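Cikidex brush kit: gallery

Quick one before the full review goes up in November. We've had the Cikidex painting kit on the bench, two arm setup, control software from Jania. List price is 1616 for the kit, arms not included. Setup took us 30 minutes, most of it cable routing. Pics first, numbers later.
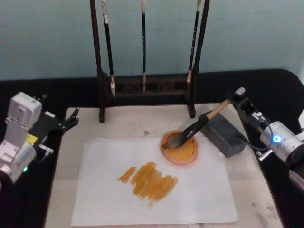 Photo: Leiva test bench

Loading up. Orange in the dish, brush in the right gripper, left one standing by. Dabs already on the sheet, pretty dry and streaky at the edges. Paper shows thru in spots. Kind of like it. The preset is called "short dab", 6 presets in total, and you can edit pressure on all of them.

Dish isn't part of the kit, any shallow one will do. Manual says keep it close to the paper so the arm travels less. Fair enough. 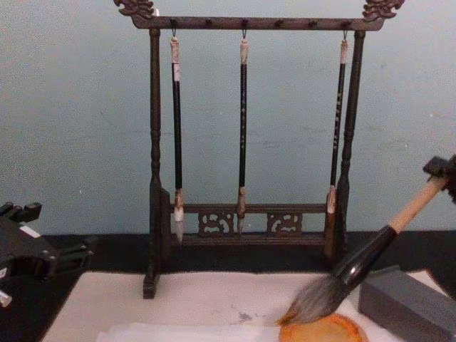

Jinau Reviews / Automation Desk

Same dip from lower down. Full fat brush head, bristles right in the orange. Light wood handle, and the gripper has it up by the end. Grip force is set in the app, default was fine for us. Didnt touch it.

Dip depth is its own slider. Wish it had a numeric box, dragging it on a laptop trackpad is a pain. Sent that to support, got an answer the same afternoon (on the list, no date).
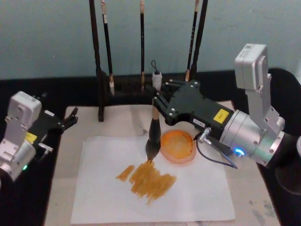

Brush upright, tip on the paper

Dab patch plus the short streak off to the left. The stroke file for this one has 164 points, plain text, easy to edit by hand. Replays from any line too, handy when you want to redo one dab and not the whole patch.

Paper fixing is up to you, no clips in the box. Minus point.
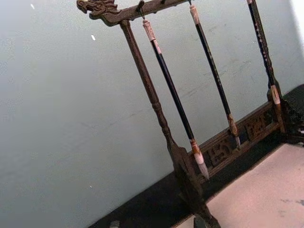

Brush rack, wrist view, dragon end

Nice carving on the rack. Three brushes hanging, black shafts, pale tips. Rack is sold seperately. Brush swapping from a rack is a paid add-on, we have'nt tried it yet so no verdict there.

Full write up with stroke files to download comes with the review. Questions on the kit, use the form at the bottom of the Automation Desk page.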